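Filed under: Opinion / Robots & Learning

Let the examples be messy

I spent most of October collecting demonstrations in simulation for Wavero, our two-arm pick-and-place policy, and I have come out of it more excited about this work than when I went in. People think the fun is in the training. For me the fun is in the gathering!

Our first batch was 97 runs, and every one was beautiful. Same start pose, same smooth approach, same angle on the block. The policy learned to copy me perfectly, and then I turned the base plate a few degrees and it reached for where the block used to be. The second batch was 241 runs, and I let them get ugly – slow starts, a grasp tried twice, a placement nudged back into line. That batch taught it far more.

I'd argue the same for the room. My colleague Gitau Shemweta wanted the rendered walls blank so the network would look only at the board. I wanted scuffs, a whiteboard with writing on it, a trolley with a cup. We argued for 6 days, and I still think a learner that has only seen a blank room has had a poor education. The same goes for viewpoints. A camera down at the gripper and a camera across the room tell you such different things about one job.
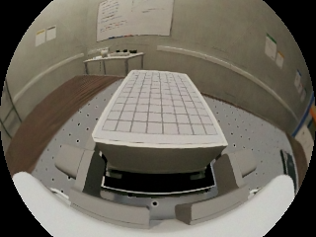
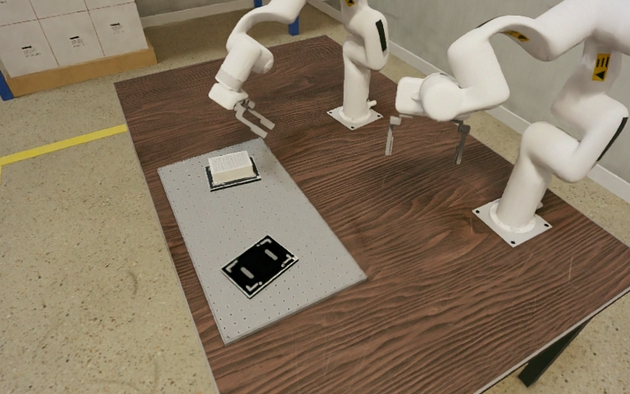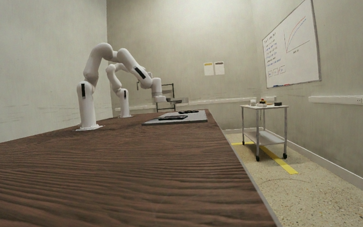 What I would love to see is teams sharing their bad runs as well as their good ones. We keep nine kinds of failure in a folder called Radis, and I open it more often than anything else on the drive. A fumbled grasp with a decent recovery is worth keeping, and I'd put it in the training mix before another flawless one. Label it properly, though – we didn't at first, and I lost a whole afternoon to that.

Comments (3)

Rugemalira: Agree on the retries. How do you weight them against the clean runs?

Starnness: Siding with Gitau here. Get it working in a plain room, then add the clutter.

tinbench: Please post the failure folder!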